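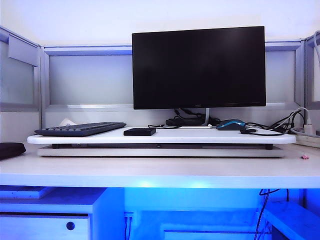
Fig. 1. Monitor on a riser, with the keyboard on the left side of the board.

Session 4: What the ergonomics studies can and can't tell you

Reading for Tuesday: Kofler, chapter on workplace trials, plus the Reisinger handout if you missed it last time.

Office ergonomics is a good place to practice doubting things. The advice is everywhere, it sounds medical, and most people who repeat it have never looked at a trial. Top of the screen at eye level. Elbows at ninety degrees. A break every 20 minutes. Ask where any of these came from and you usually end up at a leaflet quoting another leaflet.

The Tullden survey
1,171 office workers filled in a form about neck pain and desk setup. Those with raised screens reported less pain. The press release said raising your screen prevents neck pain. The survey can't show that. Everyone was asked once, in March, so we don't know which came first. People who get to choose their equipment may also have better jobs, shorter hours and kinder managers — none of which was on the form.

The Lirutcombe trial
Better design, much smaller. 20 people were given new desk equipment, and a comparison group kept what they had. After 4 weeks the first group felt better. But they knew they had been given something, and they were asked how they felt by the person who gave it to them. I would expect a new desk lamp to do fairly well under those conditions. Ferdinand Kofler is more generous about this study than I am; read him and make up your own mind.

Skurnby
Often cited as "confirming" Lirutcombe. Look at the outcome measure before you believe it. They switched from pain scores to comfort ratings partway through, and the paper mentions this in a footnote.

Questions to bring to any study of this kind
Who was asked, and who had already quit or gone on sick leave?
Did the subjects know which group they were in?
Was the main outcome picked before the data came in?
How big is the effect in units a person would notice?

For next week, find one piece of desk advice on a public website and trace it back as far as you can. One page. If the trail goes cold, say where — that counts as a finding.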